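Famstead Roman Republic Classroom Kit

39 shares | 3 comments

The Famstead Roman Republic kit covers the period from the end of the kings in 509 BCE to the rise of Augustus. It is written for grades 6 to 8 and takes 3 weeks at the pace of one lesson a day. Each lesson is planned for 90 minutes and can be split in two for schools with shorter periods. 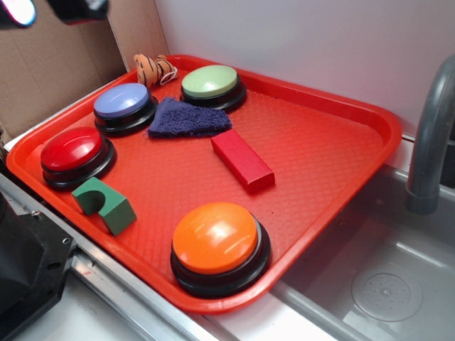

Lustton Humanities Department, Middle Grades

The kit comes in one box. Inside are a teacher's guide, a folding wall timeline, a set of 90 source cards, and a large map of Italy and the western Mediterranean. The cards have a short text on the front and notes on the back – who wrote it, when, and what is still argued over. Most of the texts come from Livy, Polybius, and Plutarch, in new translations by Silvana Figueiredo. Hard words are explained at the bottom of each card.

The first lessons deal with how Rome was governed. Students learn what a consul was, how the Senate worked, and why the plebeians wanted tribunes of their own. The middle part follows the wars with Carthage. The last part looks at land, debt, and the army, and ends with the civil wars. The Gracchi get two full lessons, which some teachers may want to shorten.
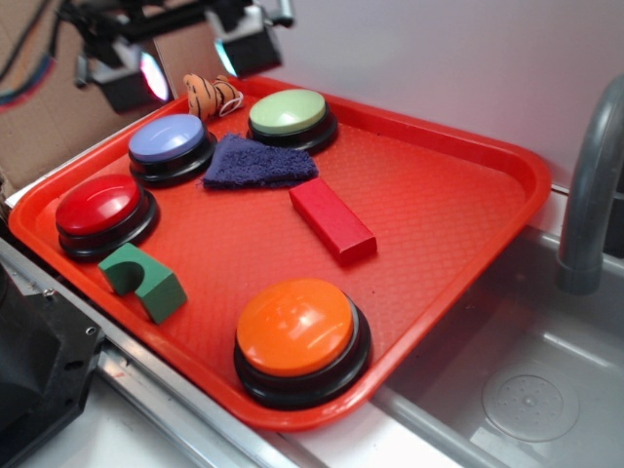 The map has been redrawn for this edition. The old one had Capua too far south and left out the Via Appia past Beneventum. Schools that own the first edition can order the map by itself and keep using their cards, as the numbering has not changed. The teacher's guide has changed more – the chapter on Sulla is new, and the answer pages are now at the back.

Replacement cards are sold in full sets only. The timeline is paper and should be stored flat or rolled. It does not fold well along new lines.

The kit is published by Batista and shipped from the Skanitz warehouse. Orders placed before June arrive in time for the fall term. A matching kit on the Roman Empire is in preparation and will use the same card size and box.

Page updated 16/11/2021

Share 39 | Comments 3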